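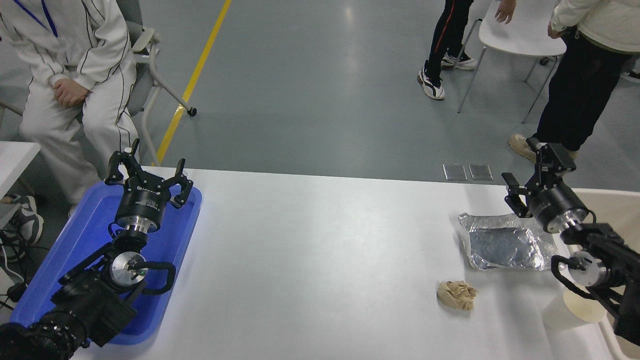
Tips for Teaching Kitchen Chores to a Two-Arm Robot

These are working notes for anyone recording demonstrations at a table, by remote control or by moving the arms yourself. Most of them come from the May sessions at Senell, where Ruba Nasrallah and I taught wiping, folding and packing leftovers.

Before you start

Clear the table down to the things the task needs. A tray, a piece of foil, a cloth and a cup are plenty for a beginner. Wipe the table with a barely damp rag and let it dry, or thin items will stick to it.

Park both arms in the same rest pose before every take. Mark the spot with tape underneath the table edge, where the cameras won't pick it up.

Open and close each gripper once with nothing in it. If one finger lags, fix that first.

Aluminum foil

Use heavy-duty foil. The thin kind tears when both grippers pull at once. Fold the edges over twice so the fingers have something thick to grab.

Foil keeps every crease. Once it has been handled for 20 takes it behaves like a different object, so change it then. Save a few of the old sheets and mix them in later, or the robot will only know how to handle fresh foil.

Come in low and from the side. If you drop straight down, you'll flatten the rim. If overhead lights glare off the surface, turn off the nearest one or hang a white bedsheet under it.

Cloths

Start with the cloth bunched up. People like to lay it out neat and square, and then the robot is lost the first time it meets a wad. Drop it from elbow height and leave it where it lands.

Pinch a fold that stands up. Lift a few inches, wait a second, then move. Small cotton cloths are easier than microfiber, which clings to the finger pads.

Plastic cups

Grip below the rim, where the wall is stiffer. Close slowly and stop when the side begins to give. Put a spoonful of dry rice in the bottom if the cup tips too easily. Clear and cloudy cups can be hard for a depth camera to see, so check the recording after the first take and don't wait until the end of the day.

Trays

Keep the arm's elbow out of the tray while the other hand is working. Watch the cables when you swing back out. A square of rubber shelf liner under the tray stops it from sliding.

Driving the arms

Move at one steady speed. If you need to think, hold still.

If you fumble, go back and pick the thing up again in the same take. Takes with a clean recovery are worth keeping. Throw out the ones where you bumped the table.

Change drivers every 30 minutes. Our log from May has 493 usable takes, and the worst stretches were all at the end of long turns.

Write down who drove, which cloth and which foil. Pencil on an index card is fine.

Urszula Nowicki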